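Marmalade Loaf, and the Great Tin Problem

I've been making this marmalade loaf every January since we moved to Dradwood, and every January somebody asks me for the recipe and I say yes of course, and then I don't write it down. So I'm writing it down. Annatjie Gumede, if you're reading, you can stop texting me now!

It started as a way of using up the jars at the back of the cupboard. My mum makes far too much marmalade (she'd be cross to hear me say so) and there's only so much toast two people can get through. The first few goes were pretty heavy. I was putting in loads because I wanted it to taste properly of orange, and it all sank and welded itself to the bottom of the tin. Lovely and chewy if you like that sort of thing, but you had to chisel it out.

What sorted it was warming the marmalade first, just enough to loosen it, then beating half into the butter and sugar and keeping the rest for the top. The bits of peel stay up in the crumb that way. If yours is very thick cut, run a pair of scissors through it in the jar. I do this over the sink now, having once done it over the cat.

You'll want 310g of marmalade altogether. It sounds an odd number but that's what was left in the jar the year it came out best, and I've stuck to it ever since. Then 175g each of soft butter and light brown sugar, three eggs, 200g of self-raising flour, 50g of ground almonds, the zest of an orange and a good pinch of salt. I've tried it without the almonds and it's fine on the day but dry by the next. 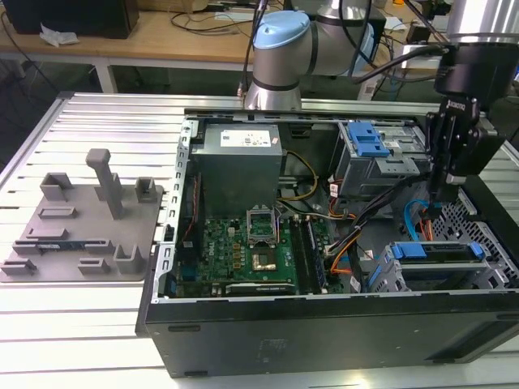 Beat the butter and sugar until they go pale, and give it longer than you think. Then half the marmalade, then the eggs one at a time with a spoonful of flour after each so it doesn't split. Mine nearly always splits a bit anyway and the cake has never seemed to mind. Fold in everything else and stop as soon as you can't see dry flour.

Now, the tin. I have two loaf tins which are both sold as 2lb and they are not the same size, not even close. The old one came from a jumble sale in Gerneck and is long and shallow, and the new one is short with very steep sides. In the old tin the loaf takes 50 minutes at 160 fan. In the new one it takes an hour and ten and needs a bit of foil over the top for the last stretch or the corners catch. So when I tell you an hour, please take it with a pinch of salt and start poking it with a skewer at 45 minutes.

Zerrin Bilgin made it in muffin cases for her daughter's school do and says they were done in 22 minutes. She got 14 out of the mix, with a teaspoon of marmalade on each. I'm a bit jealous of that idea, I must say, as you get a sticky top every time and don't have to fight over the end slice.

For the top of the loaf, warm the rest of the marmalade with a tablespoon of orange juice (or whisky, if it's been that kind of week) and brush it on while the cake is still hot and in the tin. Poke some holes first so it soaks in. Then leave it alone until it's completely cold. I know! But it crumbles badly if you cut it warm and then you're eating it with a spoon, standing up, and there goes half of it.

It keeps for five days wrapped in paper and then foil, and I think day two is the best. It freezes well in slices too, with a bit of baking paper between them. A slice straight from the freezer and under the grill, with butter on, is a very good breakfast.

I want to try it with lime marmalade next. I've got one jar of it, and Annatjie swears by swapping the almonds for coconut when she uses lime, so that might be February's job. Has anyone done it with ginger preserve? Mum has started on about that now as well.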